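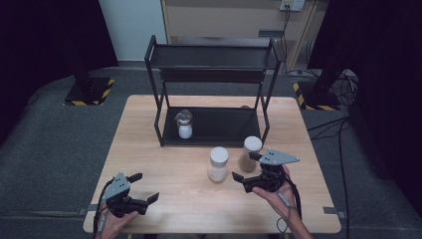

Data > Kitchen measures > Batovier > README

Batovier: volume-to-weight records for dry ingredients

Batovier is a table of cup and spoon weights for dry cooking ingredients. It was put together to convert older American recipes, which give flour, sugar and grains by volume, into grams. The table has 2580 rows covering 226 ingredients. Each row is one weighing of one filled measure.

Files

batovier_weighings.csv holds the raw rows.
batovier_ingredients.csv holds one row per ingredient, with names and groupings.
batovier_summary.csv holds the median and range per ingredient, measure and fill method. It is built from the other two and should not be edited by hand.

All files are UTF-8, comma-separated, with a header row. Decimal mark is a period. Missing values are empty fields, never zero and never NA.

Columns in batovier_weighings.csv

ingredient_id: key into the ingredients file.
measure: cup, half_cup, tbsp or tsp. All are US customary sizes.
fill: spooned, dipped or packed. See below.
net_g: weight in grams after subtracting the empty measure.
tare_g: weight of the empty measure, taken again before every fill.
site: verwood or ostier.
scale_id: the scale used. Scales were not moved between sites.
sifted: true or false. Always false for whole grains and seeds.
flag: empty for normal rows, otherwise spill, recheck or clump.

Fill methods

Spooned means the ingredient was stirred in its container, spooned into the measure until heaped, and leveled with a straight edge. Dipped means the measure was pushed into the container and leveled the same way. Packed means pressed down with the back of a spoon until no more would fit; it is used for brown sugars, shredded coconut and a few others. The measure was not tapped or shaken under any method.

Each combination of ingredient, measure and fill was meant to have at least 3 weighings. Some combinations have fewer after flagged rows are dropped. The summary file drops spill and recheck rows and keeps clump rows.

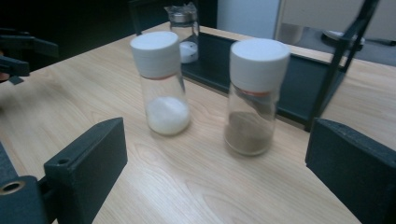

Verwood, June

Revision notes for the current release.

The powdered sugar rows from Ostier have been redone. The earlier rows mixed sifted and unsifted sugar under a single id, and the summary median sat between the two and matched neither. Sifted and unsifted fills now share an id and are told apart by the sifted column.

Cornstarch, potato starch and tapioca starch were grouped as "starch" in the first release. They are now separate ingredients. Code that filters on the old group name will return no rows.

Kosher salt is split by grain size, and no brand names are stored. Anyone converting a recipe that names a brand should weigh that salt directly, as the spread between coarse salts is wider than the spread between any two flours in the table.

The Orellana import script now rejects rows where net_g is below zero. It used to clip them to zero, which hid tare mistakes.

Known problems

Room humidity was not logged. Brown sugar and cocoa are probably the most affected.
Whole-wheat flour at Verwood came from one mill only.
Teaspoon weights for light herbs are near the resolution of the scales and should be treated as rough.
Names follow US usage. Confectioners' sugar and powdered sugar are one entry, with the former as an alias.

Use

Join on ingredient_id, choose the fill method that fits the recipe, and take the median from the summary file. Where a recipe gives no method, the table does not pick one. Recipes that say "scant" or "heaping" are outside what it can convert.

Corrections can be sent as a patch against batovier_weighings.csv. Include tare_g and scale_id for each new row; rows without them will not be merged.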